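When the cable let go: Marjorie Sowerby on a fault that hid for most of June

Marjorie Sowerby had been running hand-held gripper sessions at Notness for two years when the recordings started to drift. The grippers are carried by people, who do ordinary table work with them while the tool logs its own position and opening. The logs are later used to train the arms at Pomus.

"The first sign was a jaw reading that stayed flat," she says. "Someone was picking things up and putting them down, and according to the file the gripper never closed."

The flat stretches were short, two seconds at most, and they did not show up in every session. Her team blamed the software. Noman Niazi, who looks after the tools, spent a week going through the logging code and found nothing wrong with it.

"I should have asked for the hardware on day one," Niazi says. "The code was newer, so we suspected the code."

By then they had nearly 300 recordings from the flower-and-tablecloth setup, and no way of telling the good ones from the bad except by watching them. Sowerby and Niazi split them and did that.
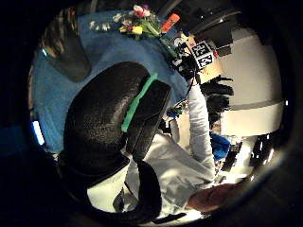 Page last changed: 2020-10-26

It was Niazi who noticed that the flat readings came when the operator reached a long way over the table. He took one of the tools to the bench, plugged it in and moved the cable by hand. At a certain angle the jaw signal dropped out. When he let the cable hang straight, it came back.

"The plug was seated, it looked fine," he says. "But the strain relief had worn, and when the cable pulled sideways one contact opened. You could see nothing from the outside."

The worse discovery came after that. The Kushnir logger, when it lost the signal, did not record a gap. It repeated the last good value until the signal returned.

"That is the part I would call a safety matter," Sowerby says. "A gap you can find with a script. A made-up number goes straight into training, and at the other end there is an arm that thinks the jaws are open when they are shut on something."

Did that happen? Once, she says. An arm at Pomus pulled away from a shelf while still holding a glass jar. The jar broke. The operator was behind the screen and was not hurt, but the arm was shut down until the cause was known.

Nineteen recordings were thrown out in the end. The cables were replaced with a type made by Skisen that clips to the grip – Niazi tugs on every one of them before a session – and the logger now writes an empty value when the signal is lost.

Sowerby is still not happy with the clip. It loosens after a few weeks of use, and she has asked for a screw mount.

"We're waiting on the parts," she says.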